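Speaker notes – "The grip that wouldn't let go"
Roscoe Blackwood, Werkia

Slide 1. Say hello, check the mic, don't start with the joke about my ironing.

So, laundry folding on a bed. We'd done 177 folds for the Timus job and I was feeling pretty smug, and then in May the left gripper clamped on a sleeve and stayed clamped. Stop button pressed, arm stopped, jaws still shut! Let that sink in a second before moving on. 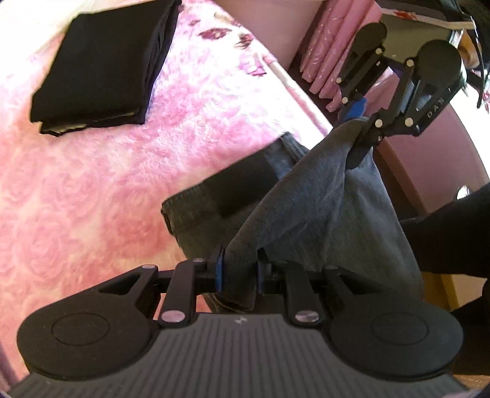
My first guess was the cloth. Stretchy stuff pulls back, the motor sees a load, it pushes harder. Lovely theory, I told everyone in the office, and it was wrong. Ghasemi went through the logs and found the stop signal cut power to the arm but left the jaws holding their last command. Ask the room: who has tested their stop with something in the grip? (Wait. Expect sheepish faces.)

Slide 4. Slow down here, I always rush it.

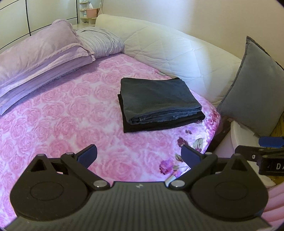

The awkward bit is that holding on is sometimes the right answer. If you're carrying a glass jar you don't want it dropped the moment someone hits the button. Clothes are different – a pair of folded jeans like the ones on that bed can fall on a mattress all day long and I won't lose sleep. A finger in the jaws is another matter, so for soft goods we now open on stop, gently, in both hands.

Slide 5. Derkell retest. 12 stops mid-fold, 11 clean releases. The odd one out was a worn spring, and please don't skip over it even if time is short.
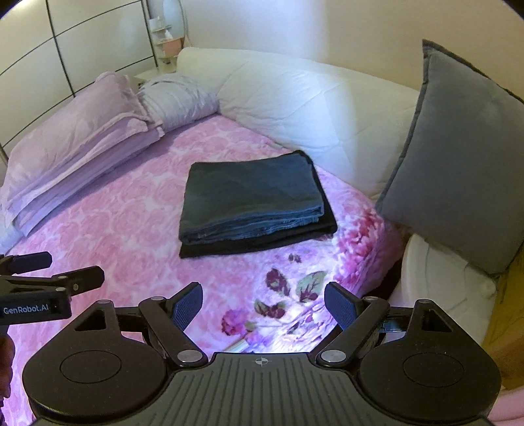

We swapped the spring, ran 6 more and they all let go. I'd still like a proper release lever you can reach with your free hand, and that's on the drawing board now.

Questions. If someone asks about cost, send them to Ghasemi.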